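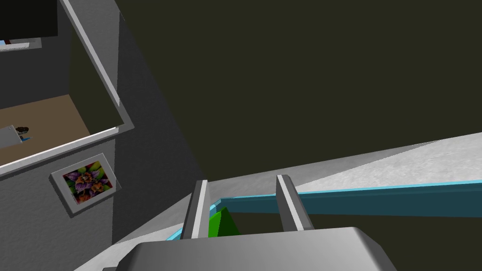 Frequently asked questions: Gromeck Club Track Days

Last updated: 2026-04-27

Do I need a racing licence?
No. A full road licence is enough for the open sessions. Timed sprints at Umon need a club licence, and you can apply for one when you enter.

How loud can my car be?
Ankrah has the stricter noise limit of our two circuits. If your car is black-flagged for noise you can fix it in the paddock and go back to scrutineering. A second flag ends your day.

How many cars are on track at once?
No more than 12 in each group. Groups are sorted by experience, then by lap time after the first session.

What do I have to wear?
A helmet in good condition, closed shoes, and long sleeves and pants in natural fibre. Helmets can be hired at the gate, but we run out of large sizes early.

Can I bring a passenger?
Only in the open sessions. Passengers sign the same waiver as drivers and must be 16 or older.

Does my insurance cover me?
Most road policies exclude circuits. Ask your insurer before you book.

What if I hit a barrier?
You pay for the repair. The standard charge is $600 per panel, plus recovery.

When does the June round at Rirnum open for entries?
Members first, then everyone else a week later. Garage spots are sold separately.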